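Chapter 5
Storage Drives and Drive Carriers 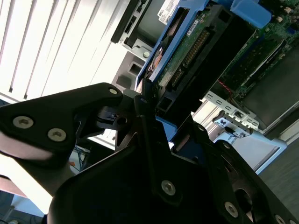

Figure 5.1 A hard drive in a blue plastic carrier, with its green circuit board exposed. A light blue tab protrudes from the carrier.

Chapter Objectives

After completing this chapter, the student should be able to:
Identify the main outer parts of a hard drive and its carrier.
Explain the difference between a drive bay, a carrier, and a connector.
Prepare a work area and a service record before opening a server.
Remove and replace a drive in accordance with a written procedure.

Key Terms

backup, carrier, chassis, circuit board, connector, drive bay, hot swap, service record

Introduction

The regional records office at Skeltlow keeps its land and tax files on a small group of servers in a ground-floor equipment room. One Saturday in April, the office lost access to 185 folders of scanned deeds. Zewditu Bogale, the technician on duty, found that one drive had stopped responding. She checked the service record, confirmed that a current backup existed, and shut down the server before opening it. The drive was replaced, and the folders were restored from the backup before the office opened on the next working day.

The repair itself was short. Most of the time was spent on finding the correct drive, reading its label, and comparing the part number with the one in the record. Two of the drives in the Skeltlow server had been changed in earlier years, and only one of those changes had been written down. Ms. Bogale removed the side cover and checked each drive by hand against the list kept by the office.

Students who enter server maintenance will meet this situation often. The drive is one of the parts of a server most likely to be replaced during the life of the machine, and it is also the part that holds the work of the people who depend on it. Care in handling a drive is therefore a duty to the owner of the data as well as a matter of good technical practice.

5.1 The Drive and Its Carrier

A hard drive stores data on spinning disks sealed inside a metal case. The electronic parts that control the disks are mounted on a circuit board, which on many drives is fixed to the underside of the case. Figure 5.1 shows a board of this kind, with a long row of gold connector pins and dark components near it. Pins and components should not be touched. Skin oils can dirty a contact, and a small static charge can damage a component without leaving any mark.

A carrier is the holder that supports the drive inside the chassis. Carriers may be made of plastic or metal. Some are fastened to the drive with screws, while others grip it by means of small pegs. A carrier designed for one chassis will seldom fit another, even when the drives inside are the same size, and empty carriers should be kept with the server to which they belong.

Labels are an important source of information. The drive in the figure has a white label on which the word "DELL" can be read, and a smaller white sticker nearby. A label may give the maker, model, capacity, and serial number. The technician should copy these details into the service record before the drive is put away.

5.2 Before the Chassis Is Opened

Work on a server begins at the desk. The technician obtains permission for the shutdown, confirms the date of the last backup, and informs the users of the system. A clear surface is prepared, together with a wrist strap and a labeled tray for screws. Section 9 of the Student Workbook contains a blank service record for use in the exercises of this chapter.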